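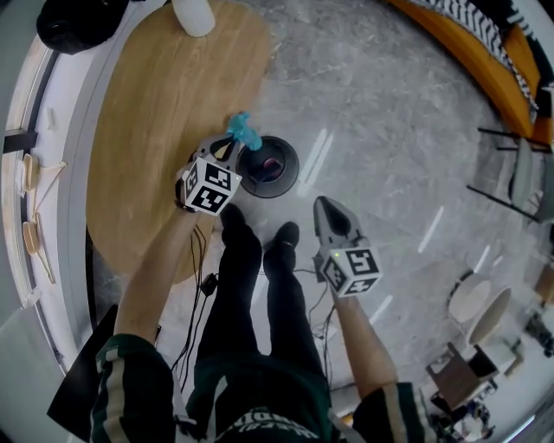
Bags under the sink shouldn't be called reused until they go out the door again or get filled with something, Llinos Nicholas wrote on the first draft, and a good part of this section was redone after that remark.

Figure 3. Thin plastic bag, light blue, crumpled.

4.2 Storage and second use

Storage first. We had expected one place per home, the bag of bags, usually hung on a door handle or stuffed beside the pipes in the kitchen. Wrong. Most homes in the Gratville sample kept bags in at least two places and the second was often a surprise to the person keeping the diary. Coat pockets. The car. A drawer with batteries and string in it. Diary keepers were asked to go through the home once at the start and write down every thin bag they found, and then to log each bag as it came in, moved, or went out. 304 households finished. Between them 1529 bags were logged well enough to follow from start to end; the rest had gaps and were dropped from the tables, though we still use the written comments.

State at storage was coded in four groups: flat, folded, knotted, crumpled. A bag counts as crumpled if it has been bunched up with no clear fold line and no knot (Figure 3). Folded means at least one fold made on purpose. Knotted includes the little triangle shape some people make, which probably deserves a group of its own, but there were too few. Coders argued most over flat versus folded. A bag fresh from a store pack still has its factory creases, and one of us kept calling that folded. We settled on flat.

Does state matter? More than we thought. Folded bags went out again sooner and more often. Crumpled ones sat. Several diary keepers wrote that they couldn't tell by looking if a crumpled bag had a hole, so they took one from the top that seemed fine, or took a new one at the store. One comment from Cunholm: "I grab two in case." That kind of doubling up shows in the log as two reuses, and we are not sure it should. Left as is for now, see 4.4.

There's an obvious problem with cause here. People who fold are likely people who plan, and people who plan take bags to the store. We can't split the two with these data. Hefin Llewellyn suggested asking half the homes to change how they stored bags for a month, and that would do it, but the diary period was over by the time the point came up. A follow-up is in the works.

Second use. The largest share by far was lining a small bin, in the bathroom or bedroom. 36 percent of followed bags ended that way. Next came carrying shopping again, then dog walks, then wrapping things (wet swimwear, shoes in a suitcase, paint brushes between coats). A handful went to odd jobs that we grouped as other. Under a leaking plant pot. Over a bike seat. Around a phone at the beach.

Bin lining is where Nicholas's remark bites. Is it reuse? The older Lavero survey counted it in full, the same as a second shopping trip. We don't love that. A bag used as a liner replaces a liner only if the home would have bought one, and a fair number of diary keepers said they never buy liners and would just rinse the bin. For those homes the bag replaces nothing. So Table 5 gives two rates, one with liners in and one with liners out. Readers can pick. We use the strict one from here on unless we say othewise.

Size turned out to be awkward. Small bags, the sort handed over with a sandwich or a card, were kept nearly as often as big ones but had far fewer second uses, too small for a bin and too small for groceries. They pile up. In the exit interviews people tended to guess their pile was all large bags and were wrong about it. Color we logged only because the form had a box for it. No pattern, and it isn't used below.

Handles were a better guide. A torn handle mostly ended a bag's life as a carrier, even with the body sound. Idris Vaughan's point during coding was that a torn handle also seemed to move a bag from the folded pile to the crumpled one, so some of the effect of state may really be damage. We went back and checked the entries where damage was noted. The gap between folded and crumpled shrinks but dosen't go away. Damage was an optional field, though, and lots of people skipped it. Weak evidence.

Time in storage: skewed, as expected. A few bags moved within the day and others were still there when the diary closed. For those still in storage we have no end point and treat them as censored in the model. Using the mean would be a mistake, so medians only.

Last thing on storage. Homes in the Michalski blocks have shared bin rooms with liners supplied, and their second-use rate was low across every state and size. We ran the main comparison with and without them. Same direction both ways, wider interval without. The version in Table 6 leaves them in.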